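Cataloging a silent film print for the Prukau database
Last revised 29 Dec 2021

Every print gets its own record, even when we hold 2 copies of the same title. Work from the reels first and the paperwork second. 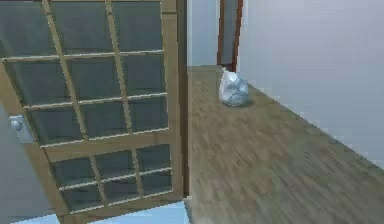

**Jernwood Film Archive - Cataloging Department**

## Before you start

Open a blank record and enter the accession number. Leave the title field empty until you have read the main title card on the print. Donor lists often give a reissue title, and the two must not be mixed.

## Measure the print

1. Wind each reel through the footage counter at low speed.
2. Enter the length in feet, reel by reel. A full 35mm reel runs to 1,000 feet.
3. Note the gauge, the base and any edge code.
4. Log each splice by footage - tape and cement splices have separate codes.

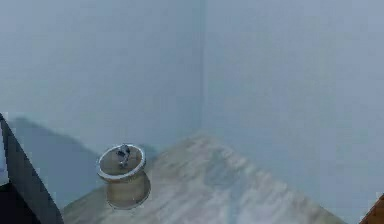
5. Record tinting by section, using the color terms in the Clidero list. Do not write "sepia" for amber stock.

## Enter the credits

Copy names exactly as they appear on the cards, including misspellings. Put the standard form in the linked name field. If an actor is uncredited but identified from another source, set the credit type to 46 and cite the source.

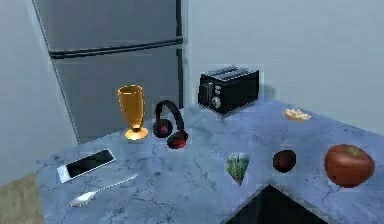 Intertitles go in a separate table. Type one card per row and mark flash titles with an F. For foreign-language prints, keep the original text and leave the translation column blank.

## Save and check

Run the Ververidis validator before you close the record. Errors in red block saving - yellow warnings can stay open until the May review.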